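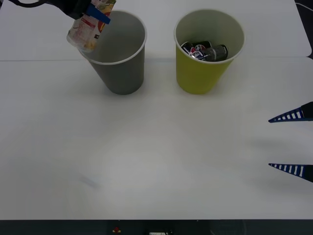

Our town pays Kuter to haul away recycling every other Friday, and for most of the past year the company has been telling us that we are bad at it. The notices come taped to the bin lid. Mine have cited a pizza box, a yogurt tub with the foil still on, and once a garden hose that belonged to the people next door.

I don't dispute the hose. What I dispute is the idea that a household should be fined $45 for failing a test whose answers keep changing. In March the town council adopted the new rules on a voice vote. Cartons came off the list and then went back on. Chip bags have never been on it, though plenty of them carry a small symbol that looks a lot like permission.

Liya Assefa, who ran the transfer station before Kuter took it over, told the council that people will sort into two bins correctly, will sort into three badly, and will stop trying at four. We now have four. She also said the only things in the stream that reliably pay for their own truck ride are metal cans and clean cardboard. Her advice was to collect those two well and be straight with people about the rest.

I think she was right. Calton, the next town over, does it this way. It has a bin for cans, a bin for cardboard, and trash. Residents there grumble about the trash fees, but I have yet to meet one who stands in the kitchen reading the bottom of a tub.

The usual objection is that a shorter list teaches people to throw things away. Maybe it does, for a while. But most of what goes in our fourth bin ends up in the landfill on Mandier Road anyway, after we have rinsed it with hot water and paid a second truck to carry it. I would like that money spent on the front end, on refill counters or a bottle deposit — something that leaves less to sort.

The contract with Kuter comes up for renewal this winter. The draft runs the same four bins for another five years and keeps the fine. The council should send it back.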